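Kevport Two-Arm Kit
Build-it-yourself pair of arms with grippers, for home and shared workshops
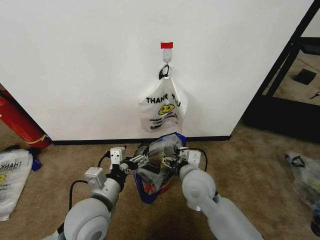

The Kevport is a pair of lightweight arms you put together yourself, and it's the first kit we've sold that we also use almost every day in our own shop. It started as a side build by Quentin Ferrand, who wanted two arms that could share a job without costing as much as a car. He got a single arm working in April, the second one took a lot longer (cables, mostly cables), and by then so many people at the Climdale workshop had asked for a set that we drew up proper plans and started cutting parts.

We've had ours doing bags lately. Plastic shopping bags are a wonderful test for a home robot, so much harder than blocks or cups! A block stays the shape it was when you let go of it. A bag folds over, slides, sticks to itself and hides its own handles, and if you pinch it in the wrong spot you get one thin layer and the groceries stay where they were. We work down at carpet level, with a small stick-on hook on the wall for hanging a bag by its handle loop, and a THANK YOU bag with a smiley face has become a sort of shop mascot. Two grippers really earn their keep on this kind of work – one can hold the plastic while the other looks for a better grip.

What's in the box

Two arms, left and right, with rounded gray shoulder covers and white shells
Two grippers with finger pads fitted
Two sensor housings that sit on top of the grippers
Cable set in black, with spare ties
Control board and power supply
Base plate, drilled for both arms
Hardware bag, sorted by build step
Printed build guide

You supply the computer, a sturdy table or stand, and a set of hex keys. The keys that come with flat-pack furniture will round off the small screws, so please use decent ones.

Building it

Set aside a weekend. The guide has 34 steps, and most of them are short. Steps 6 and 15 are the ones people write to us about. Step 6 is where the first shoulder joint goes on, and it has to click before you tighten anything. Step 15 is the cable run to the gripper, and the drawing makes it look like the cable should lie snug against the arm. Don't do that! Leave a loop big enough to put two fingers through, then bend the wrist all the way in both directions by hand before you plug in. Our first set had tight cables and we pulled a connector clean out on a Wednesday evening, with guests in the shop.

If you're building in a shared space, do the left arm first and label its parts tray. The two arms look very similar on the bench and the shoulder brackets are mirrored. I've put a right bracket on a left arm twice now.

Software

The Lerner control package is a free download and covers the basics: homing, jogging each joint, opening and closing the grippers, and recording a motion so you can play it back. Recording is the fun part. You can go from a finished build to your first clumsy pick in an evening, and clumsy is fine, everybody's is. For soft things like bags, start with the grip force at its lowest setting and come up slowly. High force on thin plastic just stretches it.

Finger pads

The standard pads are smooth and suit boxes, bottles and tools. For film and fabric we like the Chauvin soft pads, sold separately, which have a bit more bite at the tip. They wear faster, so order a spare pair if you plan to run long sessions. Swapping them takes one screw per finger.

Good to know

Each arm is rated to lift up to 6 pounds close in to the body, and less at full reach. Keep the floor or table clear of anything you wouldn't want bumped, and keep the stop button where your free hand can find it. The arms aren't sealed, so no wet work and no sanding dust.

Price and shipping

The full two-arm kit is $1,034. Kits ship from the Climdale workshop in two boxes, which may turn up on different days. Local pickup is free, and if you come by we'll happily let you have a go on ours before you carry yours home.

Replacement shells, cables and brackets are all sold singly. Write to us with the step number you're stuck on and a photo of your build, and Quentin or I will get back to you.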